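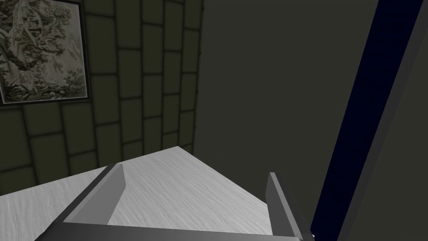 Unit 3: Comparing grippers in simulation

Reading before lab: the Ditar scene file notes and the first section of the Zoubi controller manual. Bring your lab account password. The render machines are shut down Sunday for maintenance, so queue nothing overnight on Saturday.

1. What is being compared

Two end effectors are used this unit. The Gisolum is a two-finger parallel gripper with flat, angular fingers. The Drevside is modeled with a rounded finger and a boxier housing. Both mount on the same simulated arm and both are driven through Zoubi, so differences in the logs should come from the geometry and contact settings and not from the controller. Check this before you rely on it. The two configuration files do not ship with the same default closing speed.

Each gripper has a camera fixed to the hand, looking out past the fingers. Finger position in the camera view is therefore nearly constant during the approach, and everything else moves. This matters for section 4.

2. Collision geometry and visual geometry

The renderer draws the visual mesh. The physics engine uses the collision mesh, which is usually simpler. A coarse mesh renders with flat facets and beveled corners, and students often assume that what they see is what the contact solver sees. It may not be. In Ditar the two meshes are loaded separately and can be offset from each other by a bad origin tag.

To inspect the collision mesh, set the overlay flag in the viewer and step the simulation once. The overlay does not refresh while paused.

Points to check on a flat finger:
– the inner face is parallel to the opposite inner face at full close
– the tip bevel is present in both meshes
– the contact margin is smaller than the bevel

A flat finger pressed against a sphere gives one contact point per finger in the ideal case. With a faceted sphere the solver may return a point, an edge or a full facet, and the result can change between time steps. The grasp then appears to chatter. Raising the solver iterations helps a little. Replacing the faceted sphere with an analytic one in the collision model helps more, and the visual mesh can stay as it is.

3. Approach and alignment

The approach is split into a pre-grasp pose, a straight-line move and a close command. Zoubi takes the pre-grasp pose in the base frame, but the straight-line move is given in the tool frame. Mixing these up is the most common error in this lab.

Procedure:

Step 1. Load the scene and set the random seed to 205. Use the same seed for both grippers.

Step 2. Move to the pre-grasp pose with the fingers open. Save one camera image and the joint log.

Step 3. Advance along the tool axis until the sphere lies near the middle of the view. The sphere material is translucent, so the surface color shows through it. With the rounded finger in front of it, only part of the outline can be used for a circle fit.

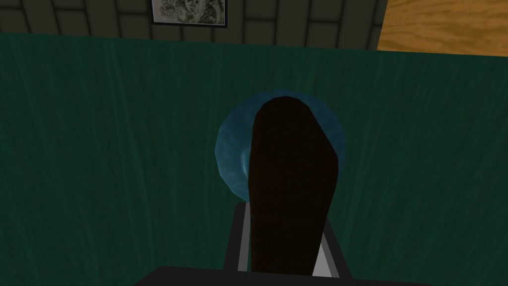 4. Occlusion and the pose estimate

The pose estimator fits a circle to the visible edge of the sphere. When the finger covers the center, the fit depends on an arc, and a short arc constrains the radius poorly. The error goes mostly into depth. Lateral error stays small until the arc gets very short.

The radius is known from the scene file, so fix it. Run the fit both ways and report the two depth estimates side by side. Do not average them.

Color segmentation is a second source of error. The default threshold was tuned on an opaque sphere. A translucent one takes on some of the background, and edge pixels on the darker side tend to be dropped. Lower the saturation threshold to 38 for this scene and leave the hue range alone.

5. Logging

Log at the physics rate and downsample later. Each trial is 700 steps. Record commanded width, measured width, contact count and normal force per finger. Contact count is an integer; if your plot shows fractions, you have downsampled by averaging.

A trial counts as a grasp only if the contact condition holds for the last 3 logged samples after the lift command. A contact during closing is not enough.

6. To hand in

One page per gripper plus a shared comparison table. State the closing speed, seed and threshold at the top of each page. Include the overlay screenshot from section 2 with the fingers at full close. Plots need units on both axes – width in millimeters, force in newtons.

Next unit covers wrist camera calibration, which uses the Step 2 images. Keep them.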